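bramwood-hats

My little dataset of secondhand hat listings, now at 300 rows!

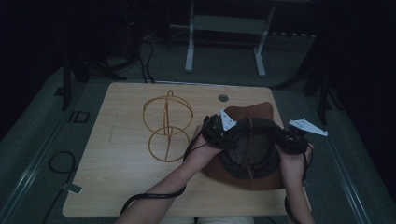

Brown hat with a wide reddish-brown brim, crown up on the table.

I started this in August because I kept losing track of what thrift shops ask for felt and straw (my notes app was a mess). Each row is one listing: shop, asking price, brim width, material, condition. Prices are in dollars, before shipping.

Most rows come from the Gimia and Weladeck resale boards. 52 have no brim width, so filter those out before you plot anything. I typed it all in by hand, so expect typos – and please open an issue when you find one!

Load hats.csv with whatever you like. Version 2 splits "cap" from "beret", which will break old scripts, sorry.

192 stars · 2 comments

Related
- cherkaoui-gloves
- weladeck-scarf-prices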